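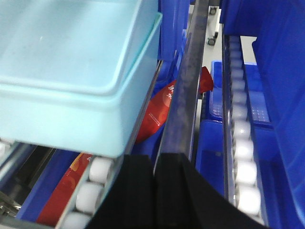

Tahira Siddiqui

5th May

Second session with the Trorna gripper kit on the roller lanes. Writing it up now while I still remember which complaints are mine and which are Zeeshan's.

Quick recap for Shoaib, who missed the first one: Lavell lent us the kit on trial - two black fingers, the wrist camera, the mounting plate and their pick software. We pay nothing until the end of May, and then we either buy it or box it up. I want an opinion by then that isn't just "it's neat" (it is kind of neat, though!).

Today was snack packs and bins. I like the red packs for this because they're glossy and crinkly and generally awful to grip, and one of them got itself into the worst spot we have, wedged at an angle between the light-blue bin and the metal rail with the crimped end poking out past the rail. There's another red one down on the left, partly under the bin. Asked the software for a grasp on the wedged one and it offered me the rim of the bin. Asked again, same thing. Zeeshan says the rim highlight is what pulls it over, and he may be right, but I'd like to try with the overhead lamp off before we write that down as a fault.

Numbers so far: 213 attempts over both sessions, 23 of them flagged "no grasp found." I'm not upset about that. What bugs me is that the log lumps those together with timeouts, so I had to go through them by hand with a cup of cold coffee. Tariq has asked Lavell if there's a setting for it.

Other gripes. The fingers take up a big chunk of the bottom of the camera view and they're so close they're just blur, so anything right at the tips is guesswork. Tanoli's older kit had the camera set further back and I miss that. The finger swap is great, no complaints at all, I had a pair off and on again before Zsolt found the hex key he swore we'd need. Manual says to check the pads every 2,000 cycles and we're nowhere near.

To do next time:
- lamp off, same bin, same packs
- try the 20 mm pads
- ask Nadier what they charge for a camera bracket that sits higher
- move the light-blue bin clear of the rail and rerun the lot

Zsolt has the spare pads in his drawer, left side.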